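Research Assistant, Synoptic Commentary Index (fixed term)

Stakberg Library for Biblical Studies, Plornside
Reference 423
Part time, 232 hours per term, two terms, with possible extension

The Stakberg Library seeks a research assistant for its index of patristic and medieval commentary on the Synoptic Gospels. The index links passages in commentaries, homilies and catenae to the verses they discuss. Coverage of Matthew is complete for Greek and Latin authors up to the end of the sixth century. The present post concerns Luke, in particular the travel narrative (9:51 to 19:27), where existing finding aids are weakest and where editors have often assigned a citation to Luke when the wording is closer to Matthew, or the reverse.

The assistant will report to the index editor, Manee Bunnag, and will work alongside a second assistant responsible for Syriac material.

Duties

Read assigned texts in the original language and record each quotation, allusion or comment on a Lukan verse in the index database.

Classify each entry under the existing scheme (quotation, adapted quotation, allusion, comment without quotation). Entries that cannot be classified are passed to the editor with a short note.

Compare printed scripture references in older editions against the text itself. Where a reference is wrong or doubtful, enter both the printed reference and the proposed one. Printed references are never silently corrected.

Check parallels. A saying found in both Matthew and Luke is entered under both only if the commentator's wording leaves the source undetermined. The rules are set out in the Dorow guidelines, section 2, a copy of which will be sent to shortlisted applicants.

Proofread the output of the other assistant before each release, and have one's own output proofread in turn.

The post does not include teaching or cataloging. There is no requirement to publish, although assistants may use index data in their own research once it has been released. 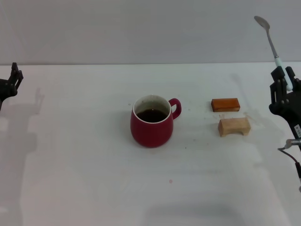
Photo: Stakberg Library

Qualifications

Required:
A master's degree, completed or near completion, in New Testament, early Christian studies, classics, or a related field.
Good reading knowledge of Greek and Latin. Applicants strong in one language and adequate in the other should say so; texts can be assigned accordingly.
Familiarity with a Gospel synopsis and with the standard critical edition of the Greek New Testament, including its apparatus.
Accuracy in repetitive work.

Desirable:
Experience with the Old Latin versions of Luke.
Some acquaintance with catena manuscripts and the problems of attribution they present.
Reading knowledge of German or French, in which most introductions to the older editions are written.

No programming skill is needed. Entries are made through a web form. Training in the form and in the classification scheme takes place during the first two weeks and counts as paid time.

Place and hours of work

The reading room in Plornside is open from 8:30 a.m. to 6 p.m. Each assistant has an assigned desk and borrowing rights for the whole collection, apart from items printed before 1700, which are consulted on request. Up to half of the hours may be worked off site once training is complete. The editorial meeting is held every second week at 2 p.m. and must be attended in person.

Hours may be spread unevenly across the term by agreement with the editor. Unused hours do not carry over from one term to the next.

Pay and conditions

Pay is at the library's Research Grade 2, monthly in arrears. Travel costs for the interview are refunded up to a limit of 300, in local currency, against receipts. The library cannot help with housing. Applicants who need a work permit should state this in the cover letter. All assistants are named in the front matter of each release to which they have contributed.

How to apply

Send the following as a single file:

1. A cover letter of no more than two pages, stating which patristic authors you have read at length in the original language.
2. A curriculum vitae.
3. The names of two referees. References will be requested for shortlisted applicants only.
4. A transcript of graduate coursework.

Do not send writing samples. Shortlisted applicants will be given a reading exercise of ninety minutes, consisting of one Greek and one Latin passage with all scripture references removed. Dictionaries and a synopsis may be used. The exercise is marked by the editor and one outside reader, and marked copies are returned to applicants on request.

Applications close at noon on the last working day of December. Files received after that time will not be read. Questions about the scope of the work should be addressed to Manee Bunnag at the library; questions about pay or permits go to the personnel office. Please quote the reference number in all correspondence.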